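**Border talks: where we are**

Quick one this month, sorry, deadline crept up on me.

Nardale and Zamora delegations met again for two days at the Flevosen crossing. No signed text. They did agree to keep the customs hotline staffed through the winter, which was in doubt back in October. Next round in 4 weeks, venue still being argued over.

Main sticking point, same as before: inspection posts. Nardale wants five, Zamora says two and not one more. Capucine Gaillard, who chairs the sessions, told reporters the gap was "smaller than it looks from outside." Make of that what you will. She wouldn't take questions on the fishing permits.

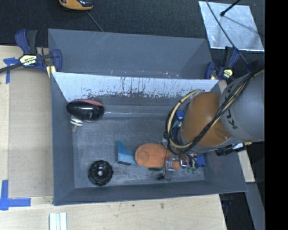
*A gray bin with a robot arm reaching in, a second bin behind.*

Other bits. The prisoner list is down to 32 names, both sides using the same list now, finally. Family visits: 1000 permits promised for the spring, no word on how people apply. Will chase. The Zallow road stays closed to trucks, cars ok with papers, but check before you set out becuase the hours keep changing.

Our own meeting on the visits question is January 15, 2021, online only. Link goes out the night before. If you have relatives on the Zamora side and havent sent us your details yet, please do it this week. Replies to the usual address, not to me personally, my inbox is full.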